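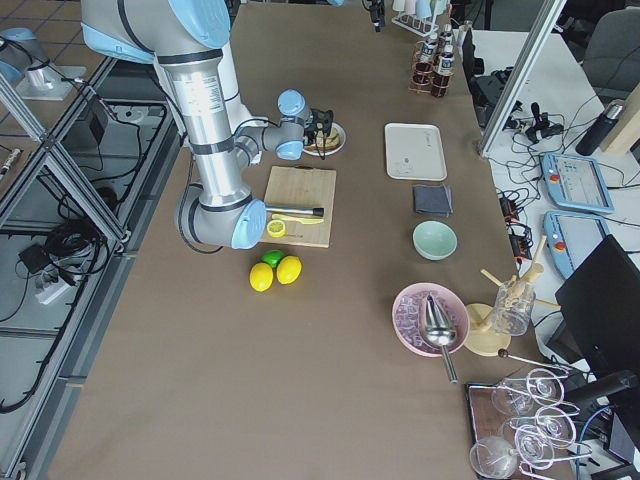
Vos questions sur le pain maison

Je reçois pas mal de messages sur le pain au levain, souvent les mêmes, alors je rassemble tout sur cette page. Je ne suis pas boulangère, je fais juste du pain chez moi depuis longtemps (et j'en ai raté beaucoup !).

Mon levain ne bouge pas, je le jette ?

Surtout pas ! Un levain qui sort du frigo peut bouder deux ou trois jours. Nourrissez-le matin et soir, à parts égales de farine et d'eau, et posez-le dans un coin tiède de la cuisine. Le mien s'appelle Lungu, il est resté 48 heures sans une seule bulle en rentrant de vacances en June — pardon, en juin, j'écris trop de mails en anglais — et il est reparti comme si de rien n'était. Par contre, s'il y a du rose ou de l'orange dessus, poubelle.

Quelle farine tu prends ?

De la T80 pour tous les jours, avec une poignée de seigle quand j'en ai. Celle du moulin de Birngate me plaît beaucoup, mais elle boit énormément, donc j'ajoute l'eau petit à petit.

Ta recette de base, en deux mots ?

482 g de farine, 286 g d'eau, 149 g de levain bien actif, une bonne cuillère à café et demie de sel. Oui, les chiffres sont bizarres, c'est une vieille recette d'Elfriede Auer que j'ai adaptée à ma cocotte et je n'ai jamais osé arrondir. Chez moi ça donne une pâte assez ferme, facile à façonner quand on débute.

Je n'ai pas de cocotte, c'est grave ?

Non. Une plaque bien chaude et un petit plat d'eau dans le bas du four, ça marche. La croûte est un peu plus fine, c'est tout.

Pourquoi la mie est-elle collante ?

Neuf fois sur dix, le pain a été coupé trop tôt. Je sais, c'est dur d'attendre ! Laissez-le refroidir sur une grille, au moins deux heures, et une nuit entière s'il y a beaucoup de seigle.

Et le pain rassis ?

Tranché et grillé, avec un filet d'huile et quelques gouttes de citron, je l'aime presque plus que le frais. Sinon, chapelure ou pain perdu. On peut aussi le congeler en tranches, directement au grille-pain ensuite.

Tu donnes du levain ?

Oui, si vous passez du côté de Festton. Écrivez-moi avant et apportez un bocal propre !

Page mise à jour le 27/12/2019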